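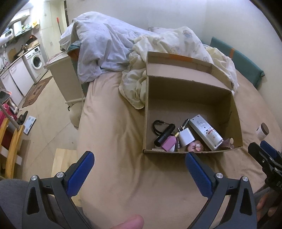 3.2 Surfaces textiles de couchage et dépôt de poussières

Figure 4. Carton ouvert posé sur un lit garni d'un drap-housse beige.

La literie constitue le principal réservoir de poussières sédimentées dans les chambres étudiées. Les prélèvements décrits en 3.1 ont porté sur les sols et les plans horizontaux durs ; la présente section traite des surfaces textiles, pour lesquelles le protocole d'aspiration a dû être adapté. Le corpus comprend 223 logements, répartis entre les communes de Warndale et de Faltside. Dans chaque logement, une seule chambre a été retenue, choisie par tirage au sort lorsque plusieurs pièces répondaient aux critères d'inclusion.

Le drap-housse en place a été aspiré sur une surface délimitée par un gabarit rigide, à débit constant, pendant 5 minutes. Le gabarit était positionné au centre du couchage, à distance des coutures et des zones élastiquées, où la tension du tissu modifie la rétention des particules. Les occupants avaient reçu pour consigne de ne pas changer les draps dans les 5 jours précédant la visite. Cette durée résulte d'un compromis entre l'accumulation d'une masse suffisante et l'acceptabilité de la contrainte ; elle n'a pas été respectée dans tous les cas, et les logements concernés font l'objet d'un codage séparé.

Les objets posés sur le lit (vêtements, cartons, sacs) ont été relevés avant toute intervention, puis déplacés sans secouer la literie. On distingue, dans la suite, les dépôts de type A, limités à des articles textiles, et les dépôts de type B, qui incluent au moins un contenant en carton (figure 4). La distinction se justifie par l'émission propre du carton : les fibres cellulosiques libérées au niveau des plis et des rabats se retrouvent dans la fraction grossière et peuvent conduire à surestimer la contribution des textiles de couchage.

Les filtres ont été conditionnés à humidité contrôlée, pesés, puis transmis au laboratoire de Dremusby. Le tamisage a séparé les particules en deux fractions, la fraction fine étant seule retenue pour le dosage des allergènes d'acariens. Un sous-échantillon de 30 filtres a été analysé en double afin d'estimer la répétabilité. Les écarts entre réplicats restent inférieurs à la variabilité entre logements, sauf pour les masses proches de la limite de quantification – cas fréquent pour les draps en fibres synthétiques.

Le traitement statistique repose sur un modèle linéaire mixte appliqué aux masses surfaciques transformées en logarithme, avec la commune en effet aléatoire. Le type de dépôt, la nature du drap et le mode de ventilation figurent parmi les effets fixes. Les valeurs inférieures à la limite de quantification ont été traitées comme des données censurées à gauche. Les coefficients estimés et leurs intervalles de confiance sont reportés au tableau 3 ; la comparaison avec les surfaces dures est discutée en 4.1.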